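Cikska Finger Pad Set for Hand-Held Grippers
Item 124-20
Sold as one pair, with four screws

Replacement pads for hand-held grippers used to record manipulation tasks. The pads are soft, so they hold light packages without crushing them. Please read the practice rules before first use. Our support desk answers the same questions each week, and most answers are written here.

Before a recording session

Check both pads for cuts and for dust. Wipe them with a damp cloth and let them dry in air. Do not use alcohol, it makes the surface hard. Close the gripper fully one time and look if the pads meet flat. If they do not, loosen the screws, align, and tighten again by hand.

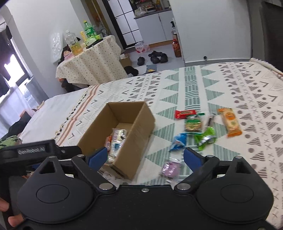
Food items must stay sealed in their wrappers during the whole session, and they should not be eaten afterwards. Keep fingers out of the linkage while the trigger is free. When recording in a private home, the operator needs written consent from the person living there, also for rooms which are only in the background.

Change of pads

Change the pads after 2000 grasps or when the surface becomes shiny, whichever comes first. Always change both. One old pad and one new pad give uneven grip, and the recordings are difficult to compare. Write the change in the session log.

Fits: Herevell hand-held models, Gilulen with adapter (sold separately)
Does not fit: Su series
Weight of set: 79 g

Practice rules written by Elikem Yakubu, product safety. Last revised March 14, 2022.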